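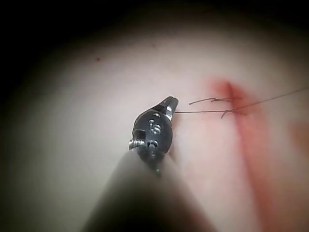

Vasanthi Murthy, workshop technician, Derkbridge

5 Apr 2020

Rear hub off the Tesier, stripped again. Left bearing notchy, right one fine. Odometer at 3,690 km since the November rebuild.

Axle measures true. Inner spacer is short, so the races were loading sideways at full torque - same fault Thomas Valentini found on the Ruton. Fitted new bearings and a 3 mm shim on the brake side. Torqued to 79 Nm, spins freely, no play at the rim.

Grey seal grease is nearly out. Recheck colour of old grease at next service.

Derkbridge Workshop Notes | Contact | Back to top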